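**17. November, Dienstag**

Heute habe ich beschlossen, dieses Tagebuch wieder auf Deutsch zu schreiben, auch wenn es langsamer geht. Frau Siliņa hat im Kurs gesagt, dass man eine Sprache erst besitzt, wenn man sich in ihr ärgern kann. Also übe ich.
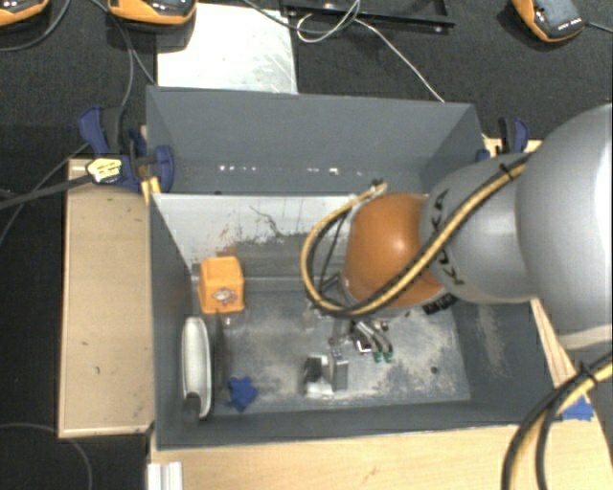

Geärgert habe ich mich über den Chor. Seit Juli singe ich im zweiten Alt, und noch immer gibt mir Coralie die Noten erst am Ende der Probe, wenn alle anderen sie schon mit Bleistift vollgeschrieben haben. Ich habe höflich gefragt, ob ich meine früher bekommen kann. Sie hat geantwortet: »Du schaffst das schon.« Diesen Satz verstehe ich grammatisch sehr gut, aber ich weiß nie, ob er freundlich ist.

Das neue Stück ist schwer. Im Takt 80 kommt der Alt allein herein, ohne Klavier, und wir waren jedes Mal zu tief. Corey, der uns leitet, hat uns die Stelle 15 Minuten lang wiederholen lassen. Danach war mein Hals rau, und ich habe zu Hause Salbeitee mit zu viel Honig getrunken. Die Aussprache macht mir dagegen Freude. Beim Singen hört man meinen Akzent fast nicht – das hat Philomena gesagt, die selbst einen hat und es also beurteilen kann.

In der Pause haben wir über das Konzert gesprochen. Der Saal hat 300 Plätze, und Sandro meint, wir bekommen ihn voll. Ich glaube es nicht, habe aber geschwiegen. Zwei Karten habe ich für meine Schwester zurückgelegt, obwohl sie noch nicht geschrieben hat, ob sie Urlaub bekommt. Wenn sie kommt, muss ich das Sofa endlich reparieren und eine zweite Decke kaufen.

Auf dem Heimweg hat es geregnet. Ich bin eine Haltestelle zu früh ausgestiegen, weil ich den Takt 80 leise im Kopf gesungen habe, und den Rest bin ich zu Fuß gegangen. An der Brücke habe ich ihn dann laut gesungen. Ein Mann mit Hund hat sich umgedreht, der Hund auch.

Neue Wörter von heute: heiser, der Einsatz (hat mehrere Bedeutungen, morgen nachschlagen), sich verzetteln. Das letzte hat Kirsty benutzt, und es passt leider gut zu mir.

Morgen Brot kaufen und die Miete überweisen.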